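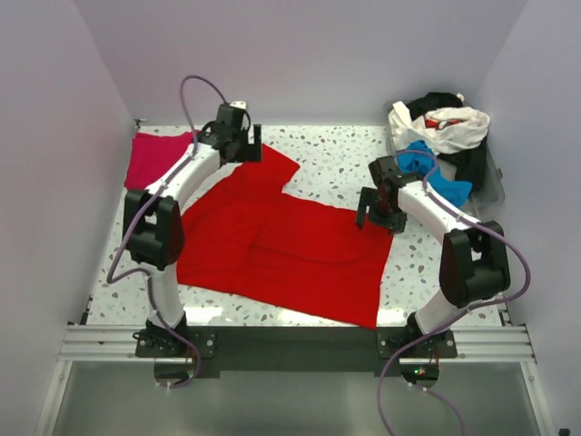
赤い綿製品は、なぜ最初の洗濯で色が出やすいのですか。
繊維と結合しなかった染料が、染色後の洗浄で抜けきらずに残っているためです。反応染料の濃色では投入した染料の一部が加水分解し、繊維に固着できない状態で内部にとどまります。

発表メモ「濃色綿のソーピング工程と洗濯堅ろう度」
発表者 Maksym Romaniuk(Kirnar染色試験室)

導入
題目を読み上げたら、すぐ用語の確認に入る。固着率、吸尽率、未固着染料の三語のみ。吸尽率は繊維に移った染料の割合、固着率は共有結合した割合。混同したまま進むと後半の表が読めなくなるので、ここで一度止まる。

スライド2 試料
Skesosvilleの工場で12月に採取した綿ニット。赤、紺、黒の三色。試験片は合計990点、うち赤が904点。色の偏りについて質問が出るはず。回答は「苦情件数の多い色を優先した」。紺と黒は参考値扱いで、検定には含めていない。

スライド3 加水分解
アルカリ浴中で染料は繊維の水酸基とも水とも反応する。水と反応した分は結合能を失うが、セルロースへの親和性は残る。赤の染料には直接性の高いものがあり、洗い落としに時間がかかる。反応式は表示するだけで、読み上げない。

スライド4 ソーピング条件
従来条件は水洗、中和、湯洗、ソーピング、湯洗の順。変更点は中和前の水洗を一回増やしたこと。電解質が残ると未固着染料が繊維側にとどまりやすい。先に塩濃度を下げてから昇温する。ここは強調。温度を上げる順序を誤ると、回数を増やしても効果は小さい。
浴の交換は最大10回まで試した。後半の浴では残液の吸光度がほぼ横ばいになる。グラフの縦軸は対数なので、口頭で断る。

スライド5 評価法
多繊交織布を添付し、汚染をグレースケールで判定。変退色より汚染のほうが差が出る。特にナイロンと綿の部分を見てもらう。判定者は二名、標準光源下。半級の差が出た試料は再判定とした。
湿摩擦は別試験。洗濯堅ろう度が改善しても湿摩擦が同じだけ上がるとは限らない。濃色では表面の毛羽と染料濃度が効く。

スライド6 フィックス剤
Odik社の処理剤を併用した系列。汚染の級は上がるが、色相がわずかに青みに寄る。洗い不足を処理剤で補う設計は勧めない。Van Dusen氏の前回発表と結論が異なる箇所があるが、浴比が違うため直接比較はできない。聞かれた場合のみ触れる。

スライド7 水量
全系列の使用水量は1,811リットル。内訳は配布資料の付表を参照。水洗を一回増やしても、後段の湯洗を一回省けた系列では総量は変わらない。蒸気量は減る。

質疑の準備
・家庭での対処:初回は単独洗い、水温は低め、濡れたまま重ねて放置しない。酢や塩による色止めは反応染料では根拠が弱い。
・硬水の影響:カルシウムが染料の凝集を招く。金属封鎖剤の添加量は付表の注記に記載。
・ポリエステル混の場合:今回の範囲外。分散染料の還元洗浄は別工程になる。
・酵素処理:予備試験のみ。数値は出さない。

時間が押したらスライド6を飛ばし、7から質疑へ移る。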